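We use cookies to improve your reading experience. Accept | Manage settings

July
Berwyn James and Dušan Procházka

3.2 Oven use and household energy records

Households in Prekdale kept a paper diary of every meal cooked at home. Of the 138 households that joined, 29 returned diaries with gaps of a week or more and were left out of the totals. The rest gave us 2,850 oven entries, each with a start time, an end time and the dish cooked.

Most entries fell between five and seven in the evening. Thursday was the quietest day, which several people put down to the late market. Older residents tended to bake in batches and fill both shelves, while smaller households often heated the oven for a single tray. Preheating was recorded poorly. Many people wrote down when the food went in and left out the time before it, so our figures for evening demand are likely to be low.

We did not ask about the age of the oven. Vávra raised the same problem in his Tiltuvel survey, where door seals and glass varied widely between homes. Figure 2 gives two simulated views, the first with an oven door at close range.
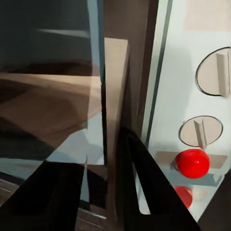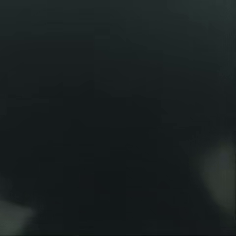

Figure 2. Computer-rendered views: dark glass oven door (first); a much darker view (second).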